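How does a robot learn to tidy up?

Hi, I'm Noreen! I teach robot arms to do fiddly jobs, and I don't do it by telling them the rules. I show them -- again and again and again. Each go is called an example, and so far we've saved 3,586 of them (phew!).

Lots of our examples happen in a pretend room inside the computer, so if an arm drops something, nothing gets broken.

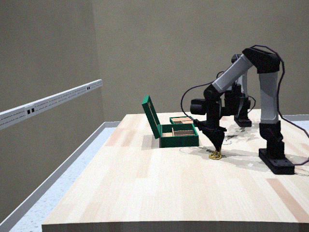

Two robot arms, two green boxes and a bundle of yellow loops.

Wobbly goes get saved too -- my friend Timo has done 154!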